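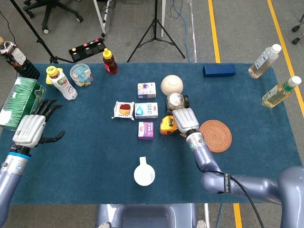
Good afternoon. My name is Štěpánka Beneš and I've been asked to talk for half an hour on what goes wrong with the food at community meetings, which tells you how the program organisers see me. I've been putting out food at public meetings for 18 years. Think of the small packaged snacks in the middle of the tablecloth, the white and purple box with the fruit on it at the top of the cluster. Every town in the country has served that spread. I have served it. People came to tell us what they thought about a bypass, and we gave them something in a wrapper, and then we wrote in the report that engagement had been constructive.

(Wait for the laugh. If there isn't one, go on anyway.)

Who's in the room: hands up if you've ever organised a consultation evening. Hands up if you've ever been to one you didn't have to go to. Look around at the difference.

What I'd like to cover is food, chairs and timing. I was going to cover biscuits as a separate item but Hywel Lewis, who is chairing, tells me there's a hard stop for afternoon tea and that I of all people should respect it.

FOOD

Start with Maltulcombe, where I learned most of this. Population 3,000, one main street, one bakery with strong opinions. The council wanted to hear what residents thought about moving the library. First meeting, 7 pm, hall booked, urn on. We had wrapped snacks, instant coffee and a jug of cordial in a colour I haven't seen since. Eleven people came and four of them were ours.

The second meeting we moved to 5:30 and served soup. Pumpkin, and a lentil one. Bread from the bakery with the opinions. Eighty bowls borrowed from the football club, and we ran out.

Now, I know what the cynics say. They say you've bribed them. Yes. I've bribed them with soup to come and talk about where the library goes. If anybody here has a cheaper way of filling a hall, see me at the break.

The point I'd make about soup (slow down here, I always gabble this bit) is that it takes time to eat. You can put a muesli bar in your pocket and go home. You can't put soup in your pocket. A person holding a bowl has to sit, and a person who sits ends up beside someone, and after ten minutes of blowing on a spoon they've found out that the someone is against the new library for a completely different reason. Those conversations gave us more than the feedback forms did. The feedback forms gave us a drawing of the mayor.

Things that are hard to eat while talking, from experience: spare ribs, anything in filo, corn on the cob, lamingtons if the speaker is wearing black. Things that are easy: soup in a mug, sandwiches cut smaller than you think, mandarins. Mandarins are very good. People peel them when they're nervous and it keeps them from interrupting.

Dietary requirements. Ask beforehand and then believe the answers. I once had a caterer tell me the vegetarian option was the ham sandwich with the ham lifted out. He was perfectly serious and he offered to do it in front of them.

Label everything. Big letters. Put the label in front of the dish where it can be read by somebody holding a plate, and not on a stick in the hummus, where it will lean over by half past and be eaten by a toddler.

On packaged food, I'm softer than I was. It has its place. It travels, it keeps, parents of children with allergies can read the back of it. Tamer Chamoun, who does all the youth sessions out at Bremach, won't run one without a crate of it, and his numbers are better than mine. His rule is that it goes out early and it goes out in a heap. Lay it in rows and teenagers think somebody will notice if one goes missing. I've tried it with adults and adults are worse.

(Drink some water.)

CHAIRS

I'll be quick on chairs because I've been told I can be a bore about them.

Don't put them in rows. If the hall manager has put them in rows, get there early and un-row them. Rows say that the important person is at the front, and the important person then believes it. At Brarnurcombe we had a traffic engineer, a lovely man, who spoke for fifty minutes to rows of chairs. The following month we sat the same engineer at a round table with six residents and a plate of scones and he spoke for four minutes, asked a question, and wrote down the answer. Same slides in his bag. He never got them out.

Round tables if you can get them. Rectangular ones with a cloth over if you can't. Six or seven people to a table. At eight you get two conversations, and at nine you get one conversation and several people on their phones.

Use a tablecloth. I was against them for years, on grounds of laundry. But a bare trestle table looks as though you're about to be asked to stuff envelopes. A cloth in a dark colour will forgive nearly everything except flour. White cloths are for weddings and for people who don't do their own washing.

Leave some chairs by the door with backs to the wall. Somebody always comes who only wants to listen and be able to leave. If you make them walk to the middle of the room they'll go home, and they'll tell their neighbours the thing was a stitch-up.

TIMING

(Should be at the quarter-hour here. If past it, drop the Brarnurcombe raffle.)

Seven o'clock is the worst time to hold a public meeting and it's when nearly all of them are held. It's after dinner for the old and before dinner for the young, it's bath time for anyone with small children, and in July it's been dark for an hour and a half and raining since lunch. The people who can come at 7 pm are people who like meetings. You already know what they think. They've written to you.

Half past five, with a proper feed, and a corner with toys in it. I don't mean a creche, with forms. I mean a mat and a box. Finish at seven. If you say seven, finish at seven. The first time you run over, you lose every parent in the room for good, and the second time you lose the babysitters, who have a network.

The Brarnurcombe raffle. Someone had the bright idea of drawing a meat tray at the end of the evening so that people would stay. They did stay. They stayed through the drainage discussion with the glazed look of people waiting for a bus, and not one of them said a word in case it held up the draw. The minutes record unanimous support for the drainage plan. When the diggers turned up, we found out how unanimous. The meat tray was won by the drainage consultant, and we don't need to dwell on that.

MONEY

You'll be asked what it costs. Have the figure ready and say it without blushing. For the Maltulcombe series the food came to less than the printing, and the printing was a glossy brochure of which I still have two boxes. I use them to level the desk.

Ffion Rees asked me at registration this morning how she gets soup past a finance officer. Two suggestions. Don't call it catering. Catering gets cut. Put it in the same line as the hall, as part of the cost of holding the event, next to the insurance and the hire of the urn. Then invite the finance officer. Sit them next to a retired farmer and give them the lentil.

There's a planning outfit called Wei that does all this by app now, very handsome, you drag a little tree onto a map of your street. I've nothing against it. I dragged several trees. But I did it alone at my kitchen bench, and I didn't learn that the woman across the road is allergic to plane trees and had been working up the courage to say so since the last lot went in.

WHAT I'D DO DIFFERENTLY

They like a speaker to have regrets, so I've brought a few.

I'd have asked the bakery first. We announced the soup, then went to them for bread, and they felt, fairly, that they'd been volunteered. It took a whole winter of buying finger buns to repair that.

I'd have put out fewer forms and more pens. People will write on anything, including the cloth. One of the best comments we ever got was on a serviette. Osian Yorath typed it up word for word, gravy stain noted in brackets, and it's in the final report on page nine.

I'd have washed up with the residents from the start. For years I shooed everyone out of the kitchen, being a good host. Then one night the dishwasher died and half a dozen people stayed to dry, and one of them told me over the cutlery that her mother couldn't get up the ramp at the proposed library. We'd had the ramp on a poster in the hall all evening. She hadn't liked to bring it up in front of the architect. We moved the ramp.

(Hywel will be waving by now. Take two questions, three if they're short. If the man from the parking association is here, he gets one.)

The soup recipes are on the back table, both of them, with quantities for 80. The lentil needs more salt than it says.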